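Panel buttons for a garage dust collector – momentary or latching?

bridumano_shop
I'm putting a remote start/stop station on my dust collector because the switch on the motor housing is behind the table saw and I'm tired of reaching over. The plan is a small steel box by the door with two buttons, and a contactor in a second box near the motor. I bought a bag of cheap mushroom head buttons and now I'm second guessing the wiring. Half the drawings online use a momentary start and a momentary stop with a holding contact. The other half just use one latching button and skip the holding contact. The collector is on its own 240 V circuit. Which would you do?

rvantoniuk
Momentary both ways, with the holding contact. If the power drops while the collector is running, the contactor falls out and stays out until you press start again. With a latching button it comes back on by itself when the power returns, and you may have your hand in the impeller by then.

Darkberg
Agree on the holding contact, but I'd make the stop button latching. Push to stop, twist to release. If somebody hits stop you want it to stay stopped until a person walks up to it.

rvantoniuk
That's an emergency stop. He asked about a normal stop. A twist release on something you use 40 times a day gets old fast.

Darkberg
I use mine every day and it hasn't gotten old. It takes a second.
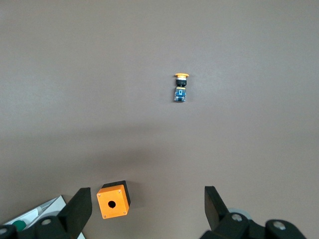

bridumano_shop
OK, so holding contact either way. Next question is the contact blocks. Mine have screw terminals on the back and I can't tell which pair is normally open. There is nothing useful on the bag.

joubert_electric
Put a meter on continuity. The pair that beeps with the button released is normally closed, and that's what you want for stop. The pair that only beeps when pressed is for start. Do it before you mount anything. Also check that the contact rating covers your coil voltage. The buttons only carry the coil current, the motor current goes through the contactor.

Drisenness
Does he need a contactor at all? I ran mine off a plug-in remote from the hardware store for 6 years.

joubert_electric
What size motor?

Drisenness
1 HP, 120 V.

joubert_electric
That's a different load. A bigger motor on 240 will weld the relay in one of those sooner or later. He also needs overload protection, so a proper magnetic starter makes more sense than a bare contactor. It costs more, but the overload is matched to the motor.

bridumano_shop
Motor has a thermal reset button on it already. Is that enough?

joubert_electric
Maybe. Check whether it says thermally protected on the nameplate. Manual reset is what you want. Automatic reset is a problem on a machine like this.

Darkberg
Whatever you buy, drill the holes with a step bit and deburr them. I skipped that on my first box and the gasket never sat flat.

bridumano_shop
Nameplate says manual reset. Going with a starter anyway, momentary start, and I'll try the twist release stop for a month. Sibusiso Van der Merwe at my work has a spare enclosure he'll let me have.

rvantoniuk
You'll swap it back.

Contact us | Terms and rules | Privacy | Copyright Joubert Shop Forums | Back to top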